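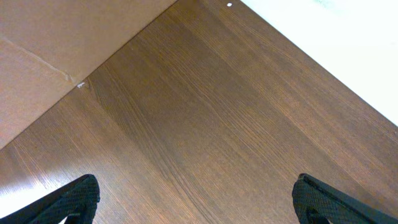

How to Care for a Dark Wooden Tabletop and Repair a Small Mark on the Edge

30 April 2023, by the editor of the Drastura home pages

Home | Furniture | Floors | Kitchen | Tools | Contact

A dark table shows everything. On a light table you can leave dust for a week and it looks fine, but on dark brown wood every finger, every crumb and every pale scratch is visible from the door. I have lived with dark tables in two apartments, first in Rostby and now in Sodton, and I made many mistakes with them before I learned a quiet way of working. In this page I write down what I do, in the order I do it.

The table at the top has a smooth finish with a little gloss, long grain lines, and one tiny white spot on the rim. This is the most usual damage for such a table. The middle stays nice for years and the edge gets the hits, from chairs, belt buckles, vacuum cleaners and boxes that somebody carries past.

Before you begin

You need:

- two soft cotton cloths, one for damp work and one for dry work
- a bowl with lukewarm water
- a mild dish soap
- cotton swabs
- a wooden toothpick
- a wax filler stick or a touch-up marker in brown (better two browns, see below)
- a plastic card, for example an old library card
- a candle or a lighter only if your filler stick is the hard type
- a small piece of very fine sandpaper, 1,000 grit, which you maybe will not use

I keep all of it in a shoe box. The full set costs not much, and the filler sticks last many years if you keep them away from the radiator.

Please do not use a kitchen spray with bleach or vinegar, and do not use the rough green side of a sponge. The rough side makes a dull place in the gloss that you will see in every evening light after that.

Step 1. Find out what finish you have

Before any repair you should know what is on top of the wood. Choose a place under the tabletop or at the back side, where you do not look. Put one drop of water there and wait ten minutes.

If the drop stays round and leaves nothing when you wipe it, the table has a lacquer or varnish, and the steps on this page are for you. If the drop goes into the wood and makes it darker, the table is oiled or waxed, and you should clean it with less water and finish with the same oil or wax that it had before. If you don't know which oil it was, ask the shop.

Also some tabletops are veneer, a thin layer of real wood on a board. You cannot always see it from above. Look at the edge from underneath: if the grain of the top does not continue down into the edge, it is probably veneer. Then you must be more careful with sandpaper, or leave it completely in the box.

Step 2. Look at the table from the side

Take everything away from the top. Then go down until your eyes are almost at the height of the table, and look along the surface in the direction of a window or a lamp. The reflection will show you grease, rings from glasses and small scratches. From above you miss half of them.

Move one time around the table and do the same from the other side. I put a little piece of paper tape beside each place I want to treat. When the surface is damp, the scratches hide, and without the tape I forget where they were.

Do not confuse a reflection with a stain. A pale shiny patch that moves when you move your head is only light. A pale patch that stays in its place is in the finish or on top of it. I once rubbed a long time on a lamp reflection in my first apartment, so I repeat this every time.

Step 3. Clean with the grain

Put one small drop of dish soap in the bowl. Dip the cloth and squeeze it as strongly as you can. It should feel only cool in the hand, and no water should come when you press it.

Wipe in long lines in the direction of the grain, from one end to the other. Do not make circles. On a dark glossy surface circles leave marks like thin spider webs, and they catch the light. If the grain is a bit wavy in some places you don't need to follow each wave, only the main direction.

Wash the cloth in clean water, squeeze it again and wipe a second time to remove the soap. Then dry immediately with the other cloth, also with the grain. Lift the cloth at the end of the line and do not turn it back on the table, otherwise crumbs travel with it.

At the edges go with the cloth around the rim and a little bit under. Most grease is there, where people put their hands when they stand up. For a corner with old dirt, take a cotton swab with soap water.

Let the table stand empty for an hour before you continue with the repair.

Step 4. Decide if the white mark is dirt, a scuff or a chip

A small white point on dark wood can be three different things, and each one has its own treatment.

Dirt: paint, toothpaste, candle, plaster. It sits on top. Push gently with your fingernail, or with the toothpick held flat. If it comes off, you are finished and can go and drink coffee.

Scuff: something rubbed against the edge and left its own color, or made the finish cloudy. Your nail does not fall into it. Try the damp cloth with soap first. If that does not help, color it with the marker as in step 5.

Chip: a little piece of finish is missing, sometimes with wood. Your nail feels a step. For this you need filler, step 6.

Step 5. Color a scuff with the marker

Try the marker on white paper first and then on the hidden place under the table. Markers look lighter on paper than on wood. Always start with the lighter of your two browns. A spot that is too light can be made darker in one minute, but a spot that is too dark looks like a hole.

Touch the mark with the tip, only a point, and wait for 60 seconds. Then press (do not rub) with a dry cloth. Look at it from the distance of a normal chair. Repeat if it is needed. Two or three thin touches look better than one fat one.

If color went on the good finish beside the mark, take it away immediately with a clean swab.

Dark wood is never one color. There are lighter and darker streaks, and often a reddish one. Look what runs into the damaged place and choose the brown of that streak, and forget the name printed on the marker. My marker is called walnut and it fits to no walnut that I ever met.

Step 6. Fill a chip

1. Clean the chip with a dry swab. If there is a loose flake of finish at its border, take it off with the toothpick.

2. Color the bottom of the chip with the marker as in step 5. Then, if the filler comes out one day, you will not see white again.

3. Warm the filler. A soft stick you can roll between the fingers until it is like butter. A hard stick must be heated, so follow the paper that comes with it, and do it over a plate and not over the table.

4. Press a very small quantity in the chip with the toothpick. It should stand a little higher than the surface.

5. Wait until it is firm.

6. Hold the plastic card flat and pull it over the place, along the edge and never across it. The extra filler comes away as a thin curl. On a rim you need to do this two times, one time on the top and one time on the side.

7. Polish with the dry cloth.

If the filler looks too dull beside the glossy finish, put one thin layer of clear nail polish with the point of the toothpick, after you tested it in the hidden place. If it looks too glossy, touch it with the fine sandpaper, only the filler and only with one finger. For a chip of the size of a rice grain or smaller I usually leave the sandpaper alone.

Do not put hot things or strong cleaner on the place for 24 hours.

Step 7. Protect the edge from now on

Stick felt pads on the chair arms if the arms come under the table or touch the rim. When you move the table through a door, put a folded towel over each edge and fix it with string. Tape directly on old lacquer can pull it off.

When you do crafts or cut something, put a piece of cardboard that is bigger than your work. Small cardboard is worse than no cardboard, since the knife always finds the border of it.

Sun also changes dark wood. It becomes lighter and more yellow, slowly. Move the vase and the placemats to a different position sometimes. My old table in Rostby had a perfect dark circle in the middle after one summer, and I sold it with the circle.

How often

Dry dusting with a soft cloth: each two or three days, if you have time.
Damp cleaning as in step 3: once a week for a table where people eat, once a month for a desk.
Looking from the side as in step 2: I do it in May, when the light comes low through my window, and again before winter.

Frequent problems

The surface is sticky after cleaning. Too much soap. Wipe two times with only water and dry well.

There are stripes in the gloss. The dry cloth was already damp. Take a fresh one.

The filler does not hold. There was grease in the chip. Take it out with the toothpick, clean with a swab and soap water, let it dry until the next day and begin again.

The repaired spot is visible only from one side. Then it is a good repair. Turn the table.

Contact: write to the Drastura home pages, Sodton | © Drastura 2023 | Back to top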